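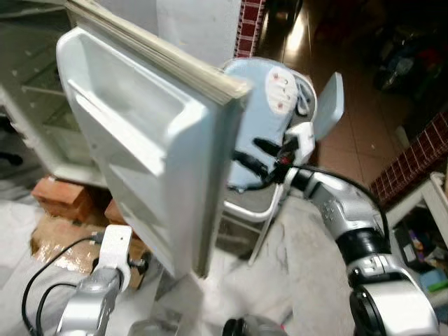
The mini fridge with its door open and both arms at work.

Progress update, August 2018
To: Rawan Nimri, Stereck

Hi Rawan,

You asked for the short version this time, so I'll try! The door work is where nearly all our hours went since April, and I'm pretty happy with it.

Quick refresher on the idea. Our old method planned one long path for one arm, and a gasket that grabbed a little harder than expected would throw the whole thing off. The new one splits the job between the two arms and lets each of them give a bit when it feels a push. We run it on an ordinary little refrigerator up on bricks, which puts the bottom corner of the door at a height the left gripper can get to.

We logged 700 tries with the new method and 517 of them ended with the door fully open and neither arm stopped by its force limit. I'd hoped for more, but the old planner never got past half on the same fridge, so I'll take it. Most of the misses come in the first moment, when the seal lets go all at once and the door swings faster than the arm wants to follow. Awad (our controller code) now watches for that sudden drop in force and slows down – it helps, and it still reacts too late on a hard pull.

Cables have been a pain. We lost 4 days to one that kept snagging on a wrist joint, and I've rerouted it twice. The Rollon grippers are fine so far, though I'd like softer pads before we do much more pushing on glossy plastic.

On money, we're under budget except for parts. I'd like to move $3,000 from travel to cover the pads and a better force sensor from Millivum. Could you let me know if that needs a form or if your okay by email is enough?

Next up is closing the door, then doors that hinge on the other side. I'll send the full logs once I've cleaned up the file names, which are a mess right now.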